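Sorting Arms at the Varnatwood Office: Staff FAQ
Updated 2/13/20

What is changing?
Since January the returns desk has shared its sorting with robot arms. They pick up mixed household goods from a table and put them where they belong. The project is called Flikum.

What kind of items do they handle?
Whatever comes back in a mixed box: remotes, forks, bottles, toy blocks, bowls. Glassware and anything with a blade stay with people.

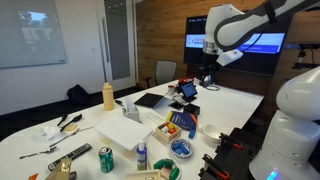 Choo asked whether this means fewer shifts on the desk. It does not. All 16 positions stay, and two of them move to checking and repair.

Is it faster than we are?
No. On its best day so far Flikum sorted 435 items. The desk did 1169 by hand. The arms are slow with soft things and with anything lying flat.

Who stops an arm if something goes wrong?
Anyone. Press the stop button and tell your shift lead. You will not be asked to justify it.
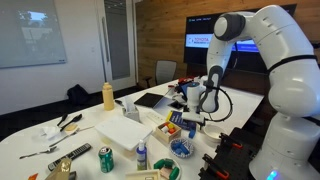 A stop is logged as a pause and does not count against your numbers. The lead restarts the arm — please don't do it yourself, even if you have had the training.
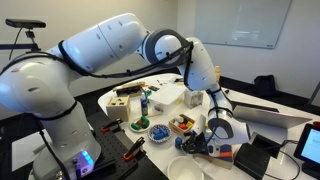 TRAINING AND PAY

Do I have to take the course?
Only if you work at the table. It takes 2 hours, on paid time, at the Brudanura site.

Does my pay change?
Checking and repair are paid at the current desk rate. The rate will be looked at again after the trial.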